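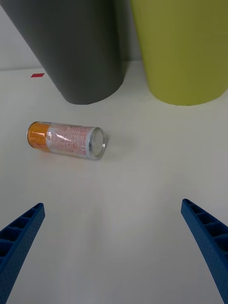
How many students can share one Clorker kit?

Four is comfortable. Two on the arm, one on the laptop and one keeping the log sheet, and then everybody shuffles round a place. We have run it with six when the hall was packed, but the two at the end got bored and started building towers out of the spare screws.

Clorker Club Kit, Sorting Edition
Sold by De Bruijn, Lakville
In stock. Ships from the Lakville workshop.

Hello! I'm Jozef De Bruijn, and I put this kit together after three winters of helping at the robotics club in Lakville, where we had one good arm, a queue of keen teenagers and a drawer full of parts that didn't fit each other. I wanted something a club could open at six o'clock and have moving by half past. The Sorting Edition is the second version and I'm very happy with it (the first had a power lead so short that the arm had to live next to the kettle).

The task it's built round is the one from the Trutton Cup: pick up household rubbish from a table and put it in the right bin. It sounds easy. Then you try a can lying on its side, and it rolls, and you spend the rest of the evening learning about friction! I love it for that. A cube will forgive almost anything, so if your group has only ever picked up cubes, do give them a can in the first week and let them grumble.

What's in the box

Desktop arm, assembled, with table clamp
Two-finger gripper with flexible ribbed fingers
Spare pair of fingers
Wrist camera and cable
Power supply with a decent long lead this time
Practice bins
Printed club guide, 64 pages
Log sheets, pad of 56
Hex keys, and a tin to keep them in

You'll need your own laptop and your own rubbish. Any laptop from the last few years will do, and you don't need an internet connection once the software is on, handy if your hall is anything like ours. For the rubbish I ask everyone to bring something clean from home. Yoghurt pots are good beginners' objects. Crisp packets are horrible and I save them for the older ones. If anybody brings aerosols, make sure they're completely empty and nobody squeezes or pierces them, and keep full ones out of the room altogether.

A bit about the fingers

Most questions I get are about these. They bend round the thing they're holding, so you don't have to be perfectly lined up, and a beginner can get a grip with a fairly rough approach. They do wear at the tips if you keep driving them into the table. Our club went through two pairs in the first term, mostly down to one lad who treated the down arrow as a brake. Changing a pair takes a hex key and a couple of minutes. Wipe them with a damp cloth and leave the solvents alone.

How clubs use it

The guide is split into 14 sessions. The early ones are all driving by hand, and I'd ask you not to skip them even if your group is itching to write code. After that they record their own runs, then get the camera to find the object, and by the last few sessions they're choosing the bin in software. We started ours in September and had a full sort working in December, with a few evenings lost to a flat battery in somebody's laptop and one to the heating.

For a small competition at the end, give each team the same objects and 600 seconds on the clock. Points for every item in the right bin, and a point off for anything on the floor. Put something soft under the table, your downstairs neighbours will thank you.

Setting up

Clamp the arm to a table that doesn't wobble. Folding tables are the worst, they bounce every time the arm stops and the camera picture shakes. A plain tabletop with no pattern helps the software a great deal, and so does steady light, so draw the curtains if the sun comes in low. Keep long hair tied back and fingers out of the way while the arm is powered.

Age guidance: 11 and up, with an adult in the room.

Spares, returns and questions

Fingers, cables and log sheets are all sold separately on the spares page. If something arrives broken, send me a photo and I'll post a replacement. Clubs and schools can pay by invoice, just put the club name in the order notes. I answer emails myself, usually in the evening after the washing up.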